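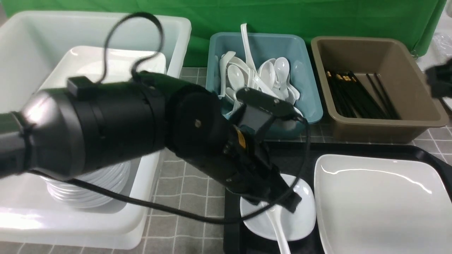

Spoons in the teal tray, chopsticks in the brown one.

February
Rimantas Ozoliņš, board bench, Dridberg

Picked up the Sillis again first thing. For anyone flicking back through, this is Lilla Vörös's flatwater race board, the one that came home from Homham with a drink of water in it and a rail that looked like it had been chewed. She wants it for the downwind in a few weeks and I said I'd see, which she has taken as a yes.

Weighed it again before touching anything. Still heavier at the tail than the nose when I lift it by the balance point, so there's water in there somewhere behind the deck pad. I had it standing nose-up with the vent plug out all last week and a fair bit came out in the first couple of days and then nothing. Géza reckons you can dry foam forever and never be finished, you just get to the point where you're happy to lie to yourself about it. He's probably right but I'm giving it another night with the little fan on it anyway.

Found the leak, or a leak. I'd been blaming the rail ding because it's big and ugly, but I ran soapy water along the whole back end with a bit of gentle warm air inside (hand on the deck the entire time, I'm not popping another one) and the rail hardly fizzed. The fin box did! Tiny line of bubbles along the front left corner, right where the box meets the glass. Must have hit something with the fin on and levered it. Lilla swears she didn't. The fin has a chip out of the leading edge that says otherwise, but I'm not starting that argument before she's paid.

So the plan changed. Original plan was patch the rail, dry it, out the door. New plan is the fin box as well, and I didn't want to pull the whole box if I could get away with it. I marked out a patch 9 cm past the box on the front end and feathered back to the old glass with 80 grit on the soft pad. Went through the paint quicker than I expected. Whoever sprayed this thing put it on like they were being charged by the gram.

Under the paint the original laminate is sound except for one soft spot the size of a thumbnail. Dug it out. Foam underneath was a bit brown and a bit damp, so I've left that open to the fan too.

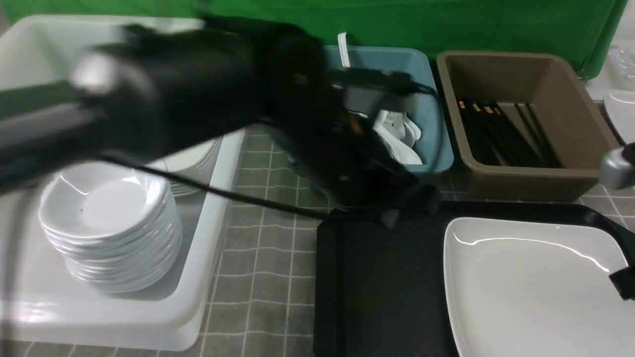

While that was sitting I did the rail. Cut the loose glass back to where it stopped clicking under a fingernail, filled with resin and microballoons, mixed to peanut butter. Batch was too stiff. I thinned it with a dribble of neat resin and it behaved itself after that. I'd like to try the slow hardener from Kiss next time, because the fast one gave me no time at all with the shed this warm -- the cup was getting hot in my hand before I'd got to the end of the gouge. Note for everyone: mix small, and spread it out in a flat tray if you can't use it straight away. A deep cup in February is asking for smoke.

Once it had gone off I planed the high bits with the surform and blocked it by hand. Board is about 63 cm across at the widest point and the ding sits just behind that, where the rail starts to tuck under, so there's a curve going two ways at once. Took my time. Made a little cardboard template off the good side, flipped it, and held it against the repair every few strokes. Out by a whisker at the bottom edge. I'll leave it proud and take it down after the glass is on.

Three layers of light cloth on the rail, stepped, biggest one last. Same again for the fin box tomorrow if it's dry. Peel ply over the lot. I always forget how much sanding peel ply saves and then I run out and do one without it and swear for an hour.

Paddle stuff. Prapai Sukprasert dropped in at lunch with her new race paddle and wanted it cut. She's been using a borrowed one at 191 and says her top shoulder is wrecked after anything longer than a training lap. I had her stand on the bench board in the shed and go through her stroke with a broomstick, which looked ridiculous, and her top hand was coming up level with her eyebrows at the catch. Too long for the way she paddles, I think, as she stays quite low. But I talked her out of cutting it today. Taped the handle in with hot melt instead so she can shift it after a few sessions. You can always take more off! Lilla Csonka cut hers short the night before a race a couple of seasons back and paddled the entire course hunched over like she'd lost her keys.

(Two Lillas in this book, by the way. Vörös owns the Sillis, Csonka owns the short paddle. Please write the surname on job tags. We have already given one of them the other one's leash.)

Also looked at Prapai's blade while it was here. Small delam starting on the back face near the tip. She hadn't noticed. Tapped all over it with a coin and it goes dull for a patch that would fit under a bottle cap. Drew round it in pencil. Told her to keep paddling and bring it back if the dull patch grows past the line, and to stop poling off the boat ramp with it. 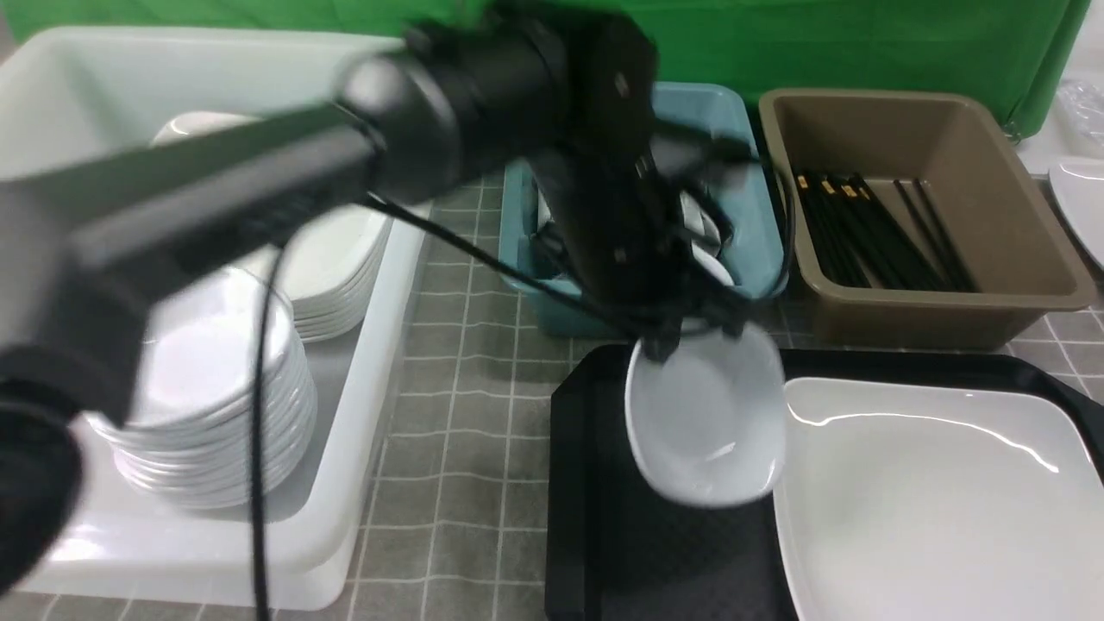 White oval bowl over the black serving tray.

Afternoon was mostly cleaning up. The random orbital is throwing swirls again. I changed the pad and it still does it, so I reckon the bearing's on its way out. Géza, if you read this before I see you, don't use it on anything clear-coated. Use the old one with the taped cord. Yes I know about the tape.

Stock: low on 6 oz cloth, plenty of the light stuff, down to the last roll of good masking tape (the green one, not the one that leaves its glue behind). No more mixing sticks, I've been using paint stirrers sawn in half. Vent plugs, we have a jar of them but half are missing the o-ring. I'll sort them when I'm waiting on something.

Came back after tea to check on the rail. Set up nicely, no bubbles under the peel ply except one at the very back end where I ran my thumb off the edge. Will sand out. Pressed a bit of paper towel into the hole by the fin box and it came out dry, and then I left it in for ten minutes and it came out with a faint damp ring on it. So, another night. Moved the fan closer and turned the board so the tail is lowest.

Tomorrow: paper towel again before anything else. If it's dry, fill the soft spot and glass round the box. Ring Lilla V about paint, ask if she minds the repair showing white or whether she wants me to try and match that blue. I don't want to match that blue.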